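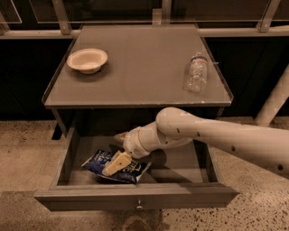 Bedside table with bowl and clear bottle, drawer open

Kodard 40 Water Level Logger
Part no. KD-2078
Price: $779.00 per unit, shipping not included

Overview
The Kodard 40 records stream and drainage channel levels at sites without line power. It is supplied to local flood warning programs, watershed groups and climate adaptation projects that need a continuous record from small catchments. The logger mounts above the water on a bridge rail, culvert headwall or post, and measures the distance to the surface with a downward-facing ultrasonic sensor. No part of the unit sits in the water during normal operation.

Readings are stored internally and sent by cellular modem at a set interval. When the level passes a user-defined threshold, the unit switches to the alarm interval and sends a text message to the numbers on its contact list. It returns to the standard interval once the level has stayed below the threshold for two consecutive readings.

Specifications
Measuring range: 0.5 to 10 m
Resolution: 1 mm
Standard interval: 15 minutes (adjustable)
Alarm interval: 2 minutes
Housing length: 157 mm
Enclosure rating: IP67
Power: internal lithium pack, replaceable
Data format: CSV, time stamps in UTC
Contact list: up to 40 numbers

In the box
Logger with sensor fitted
Lithium pack
Rail bracket and two band clamps
Hex key
Printed setup guide

The SIM card, post mount and solar panel are sold separately.

Installation notes
Mount the sensor face level and at least 0.5 m above the highest expected water surface. Keep the beam clear of piers, branches and overhanging grass. After mounting, measure the distance from the sensor face to the local datum and enter it as the offset. Repeat this check after any flood that reaches the bracket.

Compatibility
Works with the Trorkeck gateway, firmware 3.1 or later, and with the Ho rain gauge through the auxiliary port. The Curkton post mount fits all Kodard housings except the earlier short-body version.

Ordering
Orders received by 28th February ship from current stock. The next production run is planned for October. Calibration certificates must be requested when the order is placed.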